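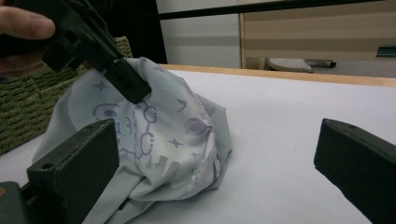
Choosing an Art School: Questions We Get

Who writes this page?
Drivstead is a small advice site for people applying to art and design programs. Schools don't pay us, and we don't run a ranking. We think rankings of art schools are mostly guesswork with a number attached.

Does a BFA get me a job?
A BFA gets you a BFA. Ask any program for its placement rate and then ask what counts as placed. Some schools include graduates who took one freelance job, or who work at the campus store. If the admissions office can't tell you how many people answered the survey, ignore the percentage.

The brochure says the faculty are working artists. Is that good?
It can be. It can also mean they're paid by the course and are on campus on Saturday only. Ask who teaches the first-year studio classes, and ask a current student whether that person answers email. 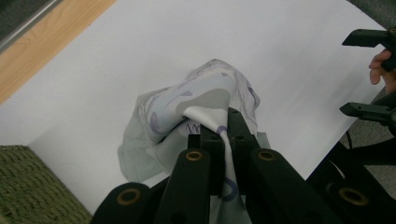

Pale cloth printed with purple line patterns.

How many pieces should be in my portfolio?
Whatever the school asks for. If it gives a range, go to the low end. We have looked through 947 portfolios since Drivstead started, and we can't remember one that was hurt by leaving out the weakest piece.

Should I pay for a portfolio review?
Try the free ones first. Paid reviews can cost up to $200, and a good many of them end with a pitch for a longer course. Gallier, a prep studio we get asked about a lot, charges $100 and puts its comments in writing — that's something, though we'd still want to know who is writing them.

Is a summer program a back door to admission?
We doubt it. Schools like to hint at this and rarely put it on paper. Go if you want eight weeks of drawing and can afford it. 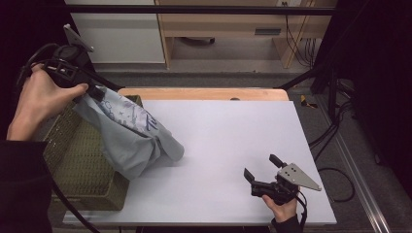

Light blue T-shirt with a navy print, lifted over a green basket.

What about the Tsegaye and Eltier scholarships?
Both exist, and both are smaller than the posters suggest. Tsegaye covers tuition for the first year and then has to be renewed. Eltier pays for materials only. Read the renewal terms before you count on either one, and get the full four-year cost from the financial aid office.

Does the school's gallery mean I'll get to show my work?
Maybe. Ask how many undergraduates showed there last year, and whether it was the main room or the hallway.

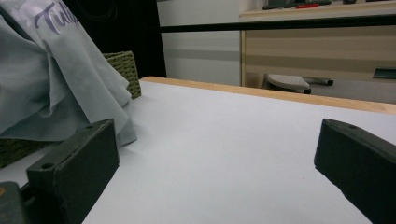

White tabletop between two gripper fingers.

When should I start applying?
Many deadlines fall in January. Check each school's own page, including the time zone.

Can you tell me which school is best?
No. Send us the two or three you're considering and we'll tell you what we'd ask them.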